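The Second Life of the Supper Club
By Sigrun Hovland
Jan 1, 2023
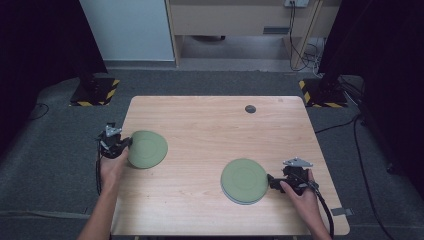
The first supper I went to in Geltport was held on the second floor of a former net loft, up a staircase so steep that the soup had to be carried in a bucket with a lid. There were 14 of us at two tables pushed together. We paid at the door, in cash, and we were told where to sit.

Seating is the one thing the hosts in Geltport all take seriously. You do not sit with the person you came with. Couples grumble about this for the length of the first course and then forget it. By the time the fish came out I had learned how to clear a frozen pipe, and the man across from me had talked two strangers into helping him move a piano.

Supper clubs were common on this part of the coast when fishing paid well. Crews were home at odd hours, kitchens were small, and a house with a long table could feed three families in one go. The habit faded as people bought bigger houses and drove to the city to eat. For years the only one left was the Grener, named for the street it met on, and most of its members were past 70.

What brought the rest back was mainly the price of a restaurant meal. Two places on the harbor closed in the same winter, and the one that stayed open raised its prices twice. People who used to eat out on Fridays began eating at each other's houses. Some of those dinners turned into a regular thing, with a list and a fee.

The Rashti is the largest of the new ones. It meets in February and keeps going through the spring, and its mailing list has 214 names on it. A typical night has room for a tenth of that. Places go to whoever answers first, except that anyone who has been turned down 3 times gets moved to the top.

The food is plain. At the Rashti it is usually a stew, bread, a salad of whatever keeps in a cellar, and a baked pudding. The cook changes every time. Nobody is asked to be good at it, only to make enough, and guests who complain find themselves on the cooking schedule.

I asked several hosts what it costs them. Groceries are the easy part. The heating bill is harder, and so are chairs, which get borrowed from all over town and come back late or with a leg missing. One club spent its first savings on a used dishwasher. Another still washes up by hand, and I noticed that its guests stay about an hour longer than anyone else's — the talk moves to the sink and keeps going there.

Not every club lasts. The Kornance opened with a four-course menu and printed cards, and it ran for one season. Its founders now cook at the Grener, where the average age has come down a good deal and the start time has moved from five o'clock to six-thirty. The older members fought the later start and lost.

There is some worry about permits. The clubs count as private meals as long as the fee only covers the food, and the hosts keep their receipts in case anyone asks. So far the town has left them alone.

I have been to nine suppers now. Next month I am down to cook, and I have settled on split pea soup, mostly because it will survive the stairs.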